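Home | Notebook | Projects | Contact

Water use log, Wenside building

Monday, October 7, 2024

Meter readings were taken before opening and again at close. Overnight draw on the ground floor stood at 23 litres – higher than the 12 recorded at Kullside for the same hours.

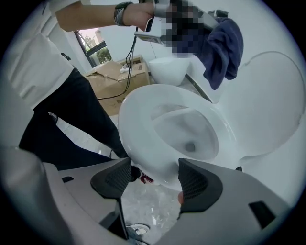 Azucena Gallegos
Building Services Technician

The white toilet is on the ground-floor branch. Dye tablets are to be used in each cistern on that branch before any valve is ordered. Yareli Valdovinos will isolate the kitchen supply for five nights so that the two can be read separately.

Filed under: Water and Drainage

Recent entries
Drolden boiler service
Kullside meter change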